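**Stincombe, 2nd June.** Retano, the small household firm best known for a tea towel that sheds, today launches Uneo, a striped cloth meant to lie on the kitchen worktop and take whatever people put down on it. Which, after a month of home trials in May, we can confirm is everything.

Uneo was designed on the assumption that customers would use it for chopping, cooling and the occasional loaf. We sent it to 22 households in and near Stincombe and asked them to carry on as normal. They did. Very little bread was involved.

"We'd drawn it with a nice cheese on it," said Jitendra Vashisht, who designed the cloth. "Then the trial pictures came back and I stopped drawing cheese."

The trial homes used Uneo as the place where a packed lunch goes to be dealt with later. Bags were emptied on to it at the end of the day and, in several kitchens, the contents were still there at breakfast. One household reported that its cloth had not been seen in full since the day it arrived, and asked whether the stripes went all the way across. (They do.)

Retano has changed the product to suit. The finished Uneo is 5 centimetres longer than the trial version, the hem has been stitched twice, and the care label now says "shake out first" before it says anything about washing. The leaflet's serving suggestions have been dropped.

## The look

The launch pattern has thin stripes in orange, green and yellow on cream. Earlier samples came in plain white and were returned by the trial homes with short notes, some of them rude. The stripes are kinder to peel and crumbs, and they sit well on a speckled beige worktop, a thing half of Stincombe appears to own.

A green drink carton, a mandarin somebody has started on and a clear plastic bottle on its side are very much the sort of load we now have in mind. 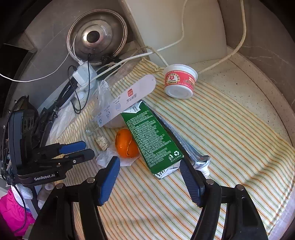
## Price and where to find it

Uneo costs £22 and is on sale from today at the Retano shop in Stincombe. The first run is 300 cloths. The first 50 buyers will also get a Yurt, our folding fabric bread cover, of which we have a good many left.

"People ask me if it keeps the kitchen tidy," said Ankit Kandpal, who runs the shop. "I tell them it's a cloth."

## Notes for editors

- Uneo washes at 40 degrees with similar colours. Please take the fruit out.
- Sample cloths can be borrowed from the shop for photography. We would like them back, in any condition.
- Jitendra Vashisht is available for interview most mornings.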